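Lodum's secondhand linen swap is back in April, and it has a bigger room

I've been hauling my old sheets to the Lodum linen swap for 2 years now, so you can imagine how happy I was to hear it's coming back in April – and moving out of that cramped hallway on Tiongson Street into the old Ekon showroom next door! There are real tables this time, and a loading door you can back a car up to.

If you haven't been, it works like this. You bring clean bedding you're done with (sheets, pillowcases, quilt covers, the odd blanket) and you get a paper token for each piece. Tokens get you other people's stuff. Anything left at closing goes to the Ovier shelter, which goes through twin sheets faster than it can wash them.

Doors open at 9 in the morning and the swap runs until 2. Entry is free, extra tokens are 50 cents, and there's a limit of 30 pieces per household, which is new. Last spring one family showed up with a van and the sorting table never recovered. The organizers say 2000 pieces changed hands that day, and I believe it, my closet got a good share of them.

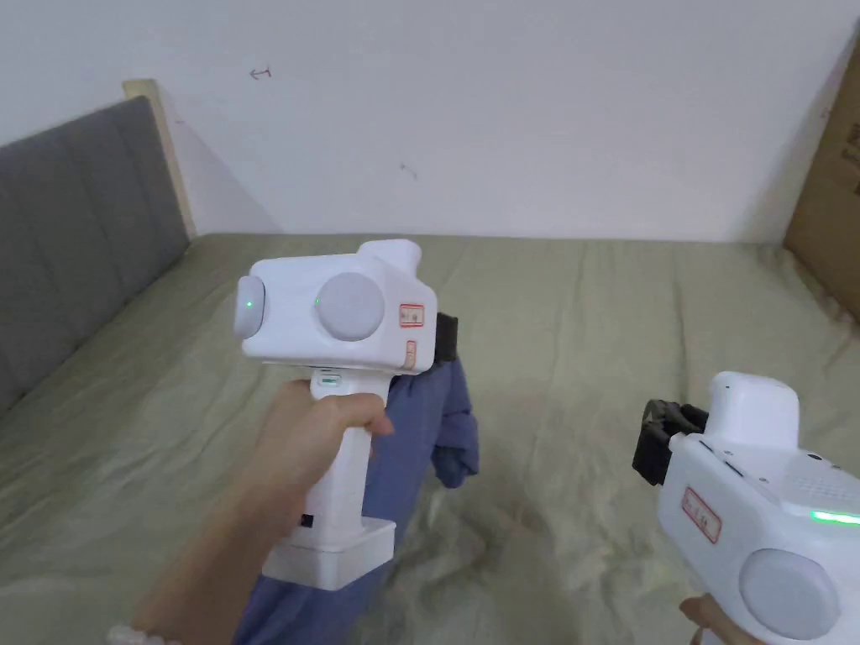 Jhun Bautista wrote in after my last post to say the fitted sheets should be sorted by mattress depth as well as size, having taken home a queen that popped off the corners every single night. I passed that along and got a yes. Deep-pocket sheets will have their own table by the window, and there will be a tape measure on it, so measure your mattress before you leave the house.

A few more things I picked up on the phone. Pillows are still out, and so are electric blankets and anything with a stain bigger than a coin. Flannel is very welcome even though it'll be spring – the shelter stores it for winter. Please tie sets together with string or a strip of cloth, and write the size on a scrap of paper. Safety pins are a no, they tore a couple of nice covers last year.

Parking is on the Tiongson Street side only, and the bus stops right at the corner. I'll be there early with two bags and a list, hunting for a king-size quilt cover in any color except brown.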